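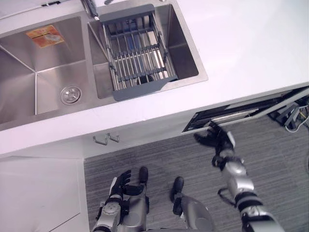

12/7/18

So, the drawer. I promised in the last post that I'd write up what went wrong with the drawer, and three people have now emailed to ask, so I'd better get on with it before Valter tells everyone his version.

For anyone new: I've spent since March working on getting Pomlow (our humanoid, two arms, two legs, a lot of opinions) to do ordinary kitchen jobs. Sink, cupboards, drawers, that sort of thing. Cupboards were fine. The sink was a bit of a faff because shiny steel plays havoc with the depth readings, but we got there. Drawers I thought would be a doddle. You reach over the front edge, you curl your fingers, you pull. My niece could do it before she could walk.

And it was a doddle, for ages! Pomlow had done 147 pulls with nothing worse than a slightly bent drawer front. I was getting cocky. I'd even started writing the cheerful email to Deolinda Bragança, who looks after safety for the whole building and likes to be told when things are going well (she doesn't get many of those).

Then on pull 148 the drawer stuck. It does that, it's a cheap drawer on cheap runners and if you pull it a bit skew it binds. A person feels that and gives it a jiggle. Pomlow felt it too, in the sense that the force reading at the wrist went up, and what the controller is meant to do at that point is back off, let go and try again. What it did was lean. The right hand stayed hooked over the front, the arm kept drawing back, and because the legs are part of the balancing act the whole machine started shifting its weight on to its heels to help. It was really quite sensible behaviour if your only wish in life is to open a drawer.

I had my hand on the stop button and I'd like to say I hit it straight away. I didn't. I stood there thinking "it'll let go in a sec" for what the log says was over 2 seconds, which is a very long time when something that heavy is tipping. Then the drawer came free all at once, and back went Pomlow. Valter had hold of the safety line and caught most of it (he'd want me to mention that, and fair enough, he was brilliant). The fingers stayed hooked until the power went, so the drawer came out after it and landed on the carpet with an almighty crash. No people hurt. One finger tendon snapped, one runner bent, and I had to go and sit down with a cup of tea.

Now the boring bit, which is the bit that matters. We had a force limit on the wrist. It was set to 30 newtons, and I'd tested it myself. But back when we were fighting with the cupboard doors, which have really stiff magnets on them, I'd added a little grace period so that a short spike wouldn't make it give up. Five readings over the limit in a row before it counts as stuck. Lovely, worked a treat on the cupboards. The trouble is that a binding drawer doesn't give you a nice steady force. It judders. Up, down, up, up, down. So the count kept going back to nought, and as far as the software was concerned everything was tickety-boo right up until it was on its back.

I found that at gone eleven at night, reading the log line by line, and I said a word I won't type.

There's a second fault hiding behind the first, and Valter spotted this one. The balance controller had no idea the hand was holding on to anything. It saw a pull coming from the front and leaned away from it, exactly as it would if someone gave it a shove. So you had the arm pulling, the body leaning to help it pull, and neither of them talking to the other. If I'd been sitting an exam on how to make a robot fall over I'd have got full marks.

What we've changed:

The stuck check now adds up the force over a short window, so juddering counts.

If the body leans back past a small angle while a hand is closed on something fixed, the hand opens. No arguing, no grace period.

Whoever has the stop button says "stop" out loud as they press it. Deolinda's idea. I thought it was daft, but it does seem to get your thumb moving.

And the line stays on for every drawer job, including the ones we've done a hundred times. I'd been about to ask if we could drop it. Glad I hadn't sent that email.

We're back to pulling drawers now, slowly, at half speed, and I've deliberately left the bad runner in because I want it to stick. It stuck twice yesterday and the hand let go both times, which made me far happier than any of the good pulls ever did.

Still to do: the replacement tendon is on order from Kopecký and they're saying a fortnight, so we're making do with the spare hand till then. I also need to go back through the cupboard code and see where else I've sprinkled that grace period, and I have a nasty feeling about the fridge.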